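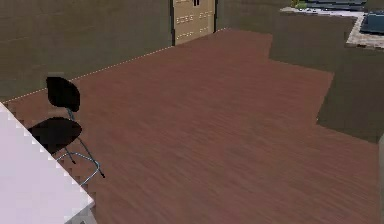
Naomi Ogola
asked on 24 June 2019

Is a simulated house worth a whole semester of a robotics club's time? I coach a high school team that wants to enter Minja in November, in the household category. The robot has to find an item in a furnished room, pick it up and bring it back. Last season we practiced on the real thing in a classroom, with desks pushed together. This year the kids want to do most of it in Temska. They've loaded up one of the houses and they're very excited and I am not.

My problem is that it all looks too easy to me and also not real enough. The edge of the wood floor comes out as stair steps. The chair by the table is black, the seat is black, the backrest is black, and I can't tell how a program is supposed to learn anything about chairs from that. They report 200 runs with the robot getting where it was told to go in almost all of them. When we put last year's program on last year's robot, it couldn't cross a doorway.

The license for the club is $600 and that's most of our parts money. Has anybody paid for this and had it show up in the score at the competition? I'd like to hear from people who went and competed, please. I've read the sales page.

Ruth Marsden

We did it for two seasons. Short version: the driving carried over a little, the picking up didn't carry over at all.

First, ask your students what they mean by "getting where it was told to go." Ours were counting any run where the robot ended up in the right room. When I made them count only the runs where it stopped close enough to reach the thing, the number fell through the floor. Also ask if the robot starts in the same spot every time. Ours did, for weeks, and what they had was a program that knew one route.

Second, look at where the camera is. In the sim you can put it at any height and tilt you want and the kids will pick the one that makes the task easy. Measure the mount on your real robot and make them use that number.
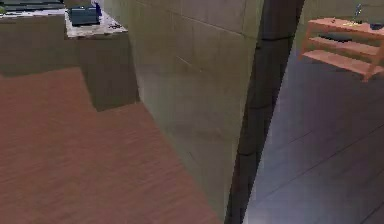 Third, change of flooring. In a sim, going from wood to tile is a change of color and that's it. On our robot it was a metal strip that the front casters hit, and the wheel counts were garbage from then on. If your Minja room has two kinds of floor, practice that on a real floor, with a real strip. You can get one at the hardware store.

What I'd spend money on is grippers. We broke a lot of fingers. I would try the Temska trial first (ours ran out in the middle of a build, so write the end date on the board) and see if they're still excited after the easy part is done.

Soft things are the worst, by the way. A bag with a cloth piled on top of it looks like one lump to a depth camera, and in the sim you never find out what happens when the cloth slides.

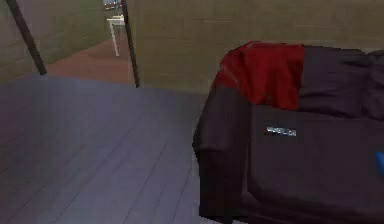 Mwajuma Massawe

I disagree with some of this. Our team had one robot and 19 students. Without a simulator, most of them would have spent the semester watching. That has to count for something even if the score doesn't move, and ours didn't move much, I'll give Ruth that.

What helped us was a rule that any change had to pass in the sim before it got time on the robot. It caught dumb stuff, like a turn with the sign flipped. It did not make the robot better at grabbing. I don't know why people expect it to.

On the black chair, you can usually swap the colors and the lighting in the settings. We had ours change every run. It was slower and the kids complained.

For the price, ask if they do a school rate. We were quoted $800 and paid less after two emails.

Adhiambo Wanyama

use Nullar its free

Naomi Ogola

Thanks Ruth and Mwajuma. I asked about the start position and yes, it's the same spot every time. They're redoing the runs with the start moved around and I've told them no license until I see those numbers. Adhiambo, does Nullar come with furnished rooms or do you have to build them yourself?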